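Trernow Poetry Boards > Workshop and Chat > Reading your own poems aloud: do you explain them first?

karlijn_s
Hello all. I've been asked to read at the Fistport library evening in September and I'm in a proper dither about it. I have 12 minutes, which sounds like ages until you start reading to the kitchen clock. My question is whether you say anything before each poem. My mum thinks people like a little story first (where you were, who the aunt was, why there's a heron in it) but my friend Neema Muriithi says a poem that needs a story isn't finished. I've got one about my grandfather's ferry that I'm fairly sure makes no sense unless you know he couldn't swim. Help!

oldthijs
Welcome, Karlijn, and well done for saying yes, I remember my knees at my first one. I'm for the little story, always. A listener can't go back up the page the way a reader can, so give them something to hold on to. Tell them he couldn't swim and then let the ferry go.

Arnout D
I'm going to disagree with Thijs, as I usually do, and he knows I'm fond of him. I went to a reading in Coneck where the man talked for 11 minutes and read one sonnet. By the time he got to it I knew every single thing it was going to say. If the swimming matters, put it in the poem. One line would do it.

karlijn_s
Oh, but I've tried putting it in and it goes clunk! It's a very quiet poem and then suddenly there's this fact sitting in it like a suitcase.

griet_v
Could it be the title? I've rescued several of mine that way. "My Grandfather, Who Never Learned to Swim" and then straight into your first line, whatever that is. You get your fact in, nobody has to be told anything, and Arnout can stay in his seat.

A couple of pictures from my table while I'm on.

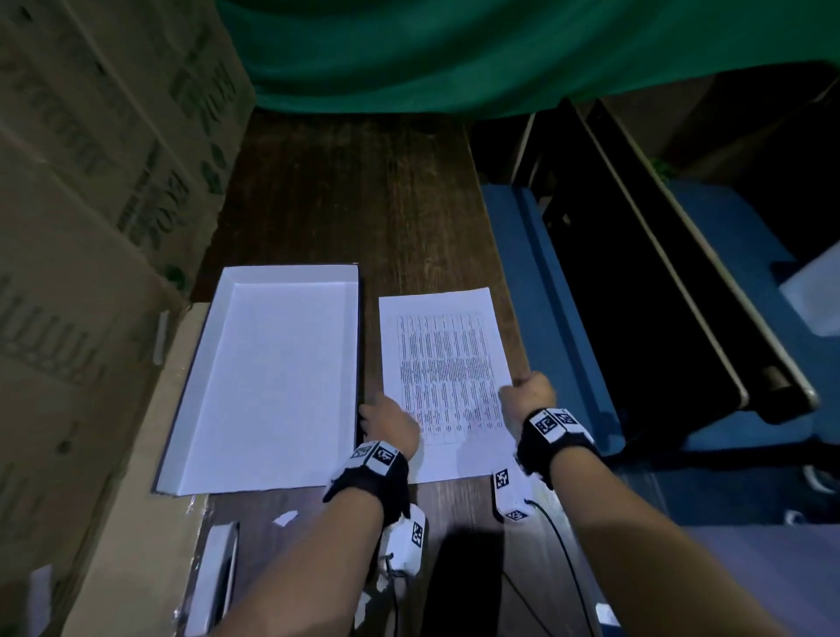
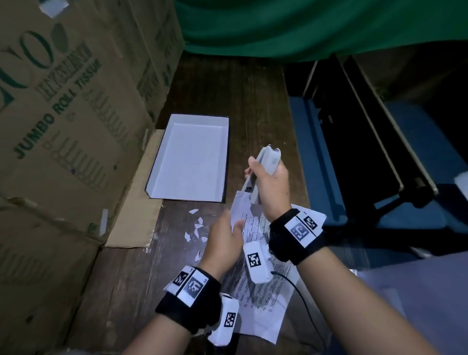

First one: the sheet with the small print. Second: the tissue box.

oldthijs
That's a lovely title, Griet, I'm rather jealous of it. I'd still say hello to people first, mind. Reading cold with no word of greeting feels to me like walking into someone's house and going straight to the fridge.

Arnout D
Hello is fine. I've never objected to hello. And yes, the title is better than my idea, I'll give you that.

karlijn_s
I've just read it out to the cat with Griet's title and I went a bit wobbly at the end, so I think that's the one. Thank you! Now, do I read it first or last? There are 25 chairs, apparently, and I'd like most of the people still to be in them.

griet_v
Second to last, love. Then something short and cheerful so they can find their coats.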